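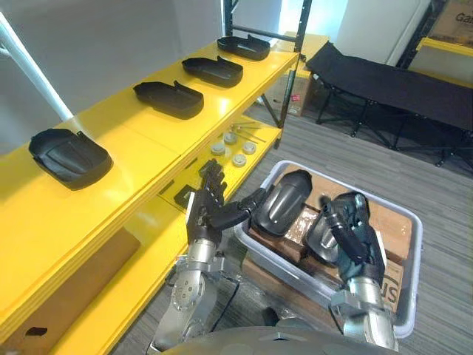 Hand or clamp-style gripper for thin curved plastic shells?

yellowshelf_lab

Picking curved trim parts out of a bin and lining them up on a shelf is my whole life at the moment, and I'm trying to decide what should live on the end of the right arm. We have two candidates, the Arkon hand and the Cikmont gripper, both running off the same Gavalas controller, and I keep changing my mind depending on which one I used last! The Arkon makes a very natural grasp. It can hold a shell upright with its fingers curled around the curved edge, even with a second shell standing on end right next to it in the bin, and I love that I don't have to come in at one exact angle. On the shelf I want the shells in one row, all facing the same way with the tabbed ends to the right, and this is where the trouble starts. With the hand, the part tends to roll a few degrees inside the fingers on the way over, so the tab ends up pointing somewhere between where I asked and where it felt like going.

I've logged 347 picks with the hand so far, and the rolling happens often enough that I've stopped being surprised by it. Real drops are rare, I'll give it that. The shells are smooth and rounded, with a raised lip along one edge, and I suspect most of the slip comes from the fingertips riding up onto that lip. I've tried closing slower and I've tried closing harder, and harder seems to make it worse.
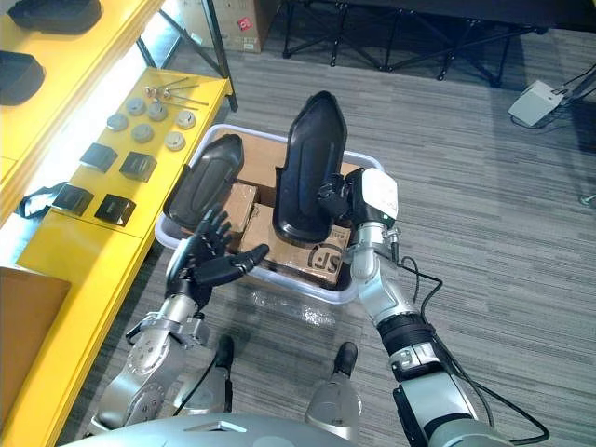 The Cikmont has only had 124 picks, so please take my impressions with a grain of salt, but the part stays where I put it. I only swapped the right side and kept a black hand on the left arm, partly out of laziness and partly to see whether a mixed pair would be any good. When the gripper clamps one of the tall, narrow shells it holds it straight up and down over the bin, and I can go directly to the shelf without a correction move. What I don't love is the approach. The cardboard boxes in the bottom of the bin sit at angles, so the shells rest on them at angles too, and the gripper wants to be lined up much better than the hand does before it closes. My cycle time is around 5 seconds longer for that reason alone. Has anyone been down this road? Would you keep the hand and fix the grasp, or go with the clamp and live with the slower approach? I'd also love to hear from anyone running one of each, because the Gavalas makes me load a separate profile per side and I'm never sure I've done it right.

brordale_user

Hi and welcome! I went through almost the same thing last October with curved covers on a Brordale arm, so let me ramble a bit and hopefully some of it is useful.

First, before you spend money or swap anything again, look at where the hand is taking hold. You say the fingers curl around the curved edge, and on a shell that shape there's really nothing to stop it from turning. If you can get the thumb inside the tray and the fingertips on the outside, just below the lip, the part has much less room to roll. It took me most of an afternoon to teach that grasp and I grumbled the whole time, but I got 3 clean shifts in a row afterward.

Second, softer fingertips. We put thin silicone sleeves on ours and then had to turn the closing force DOWN, which felt backward to me. Too much squeeze on a curved surface just pushes the part out the other side, like a wet bar of soap.

If you've tried both of those and it's still rolling, then I'd go with the clamp on the placing arm and keep the hand on the other side to steady the neighbor part in the bin. A mixed pair is a perfectly good setup — that's what we run today. On the profiles, load the left one first, power cycle, then load the right. Ours would quietly copy one over the other if we did both in the same session, and I lost a morning to that.

mpk_cells

get the clamp. 124 isn't many but if none of them rolled you have your answer. hands are fun but slow to tune

yellowshelf_lab

Thank you both! I hadn't thought about the thumb going inside the tray, and I've been grabbing from the outside every single time, so I'll teach that one first. I'm also fairly sure I loaded both profiles in one session, so that's getting redone before anything else. A couple of the 124 did come out a little crooked, to be fair to the hand. I'll come back and post numbers once I have a decent batch with the sleeves on.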